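Flita Gripper Club
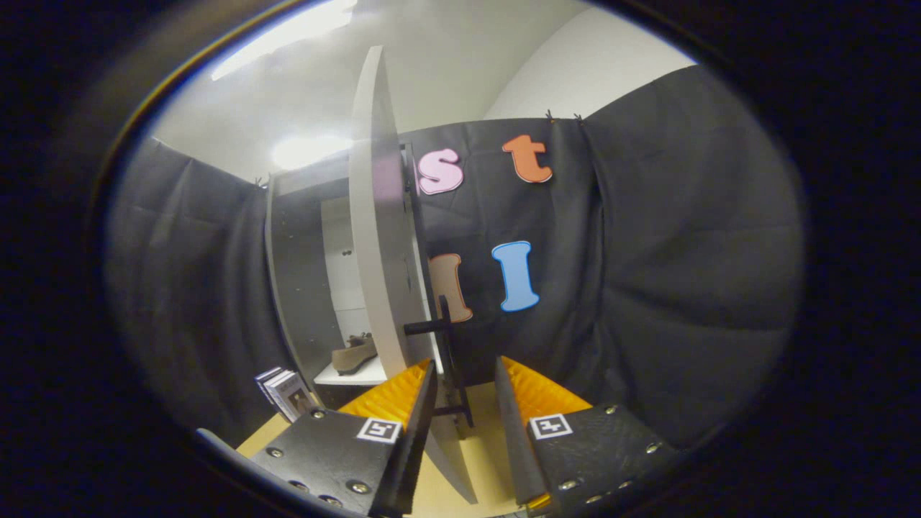
2 min read

The Flita Gripper Club is a student robotics club at Hestside, a technical school in Erdale. It collects demonstrations with hand-held grippers and uses them to train a robot arm, a process members describe as doing the chores first so that the robot can do them worse later.

History

The club began as a breakaway from the school's line-following team, whose founding dispute concerned the ownership of a soldering iron. It took its name from Flita, the arm it inherited, which at the time could wave. Waving remains its most reliable skill.

Equipment

The club's hand-held tool has two black fingers backed with ribbed yellow-orange pads. Each finger carries a small square black-and-white marker, used to work out how far the fingers are open. The screws are tightened before every session under a rule adopted after a session in which they were not.

Work is done at a pale tabletop hung round with black curtains. Foam letters are pinned to the cloth, and a tall white curved panel stands in front on a black metal stand. The letters have never spelled anything, despite several proposals.

Activities

Members work in pairs, one holding the gripper and one keeping the log. A session lasts 90 minutes, and a new member is expected to record 100 usable demonstrations before being allowed near the arm. The club's archive holds around 300 hours of recordings, including a long stretch labeled "test, ignore" that was used in training anyway.

Competition

Each January the club enters the Sandu Cup, a regional contest in tabletop manipulation. Its best result is second place, in a year with 2 entrants. The certificate is kept at Hestside, where Flita has twice been asked to pick it up.

See also: Sandu Cup; Hestside line-following team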